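Workshop Tips: Trying Out Grippers Before You Bolt One On

Every few months somebody writes in to ask which gripper they should get for the arm they've built in the garage. My answer is always to try three of them on the same dull job and keep the one that annoys you least. A few habits that have saved me money, or at least moved the spending to a different month:

Use the same objects every time. I keep a shoebox: a ball, a bowl, a pen, a phone I no longer love. If you swap the ball for a lemon halfway through because you got hungry, your numbers are now about lemons.

Start in the simulator. A simulated vase can be dropped 1001 times and you won't need a broom. I run every new hand through 200 simulated grabs before it gets anywhere near my real dishes. The Endik hand took most of an evening to get through its 200, and the Premden was done before my soup was.

Furnish the simulator like a house. A gray cube on a gray plane will flatter any gripper ever made. Put in a dining table, a chair with buttons, some patterned fabric. Floral upholstery in particular has a way of humbling a camera that was terribly confident five minutes earlier.

Round things first. If a gripper can't manage a ball, it isn't going to discover hidden talents with a spoon. Come in slowly and square to the middle. Two flat jaws on a sphere is a negotiation, and the sphere has done this before.

Thin things second. Pens and chopsticks lying flat are where the fat-fingered hands sulk. Try dropping the approach height a hair at a time. On my Treloar controller the slow setting is the third one down, and it's labeled "normal," so read the manual.

Leave the phone for last. Flat, slick and shiny is a bad combination for fingers and cameras alike. Turn down any light that bounces straight back at the lens.

Check the wrist before blaming the fingers. I once spent a whole Friday adjusting finger pressure on the Burnorden when the wrist had been told it could turn 270 degrees and could manage nothing of the sort. The fingers were blameless. I have apologized to them.

Write down the misses. You will remember the one lovely grab and forget the nearly 3 dozen swats that came before it. A pencil and the back of an envelope will do. Note which object, which hand, and what went wrong, in words you'll understand next month. "Weird" is not one of them. I have an entire page of "weird."

Keep the camera settings the same between hands. It's tempting to fix the exposure when the second gripper struggles, and then the second gripper wins and you've bought the wrong one. Ask me how many spare hands are in my drawer. 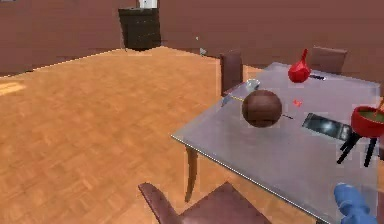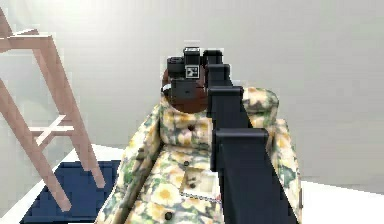
Simulator renders. First, the blue gripper over the dining table with the ball and bowls; second, the black arm at the floral armchair.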